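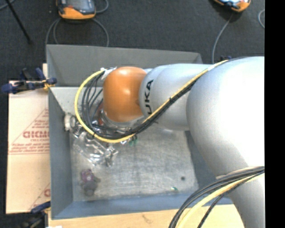
Steltley Metal Bins – Frequently Asked Questions

What can be kept in a bin?
Small mixed household and workshop items: hand tools, bottles, boxed goods, packets. Liquids must be in closed containers. Food must be wrapped.

How full should it be?
Leave the top quarter free. A few items in a single layer are easier to pick from than a full bin, and nothing gets crushed at the bottom.

Why do small objects end up in the middle?
The sides slope inward, so round or light items roll down from the walls. Use a divider if they need to stay apart. The Plasa divider fits the 90 size only.

Which sizes are available?
Two: the 90 and the 108. The number is the rim length in centimeters. Both are rectangular and both are supplied in grey.

Can a bin stand directly on a wooden surface?
Yes. Fit the four rubber feet first. Without them the folded base edge will mark the wood.

How is it cleaned?
Empty it, wipe it with a damp cloth and mild soap, then dry it. Do not use steel wool or chlorine products. Light scratches in the grey finish do not affect use.

One wall does not look level. Is this a fault?
Place the bin on a flat surface and measure both ends of the rim. A difference of up to 2 mm is within tolerance. Anything larger should be reported within 14 days of delivery.

Can bins be stacked?
Empty bins nest. Loaded bins must not be stacked – the rim is not designed to carry weight.

Are labels included?
No. Irnus adhesive holders can be attached to the outside of either short wall. Degrease the metal before application.

Who handles spare parts?
Xuelian Guo at the Ritchie warehouse. Orders for feet and dividers received by noon on Thursday are sent the same day.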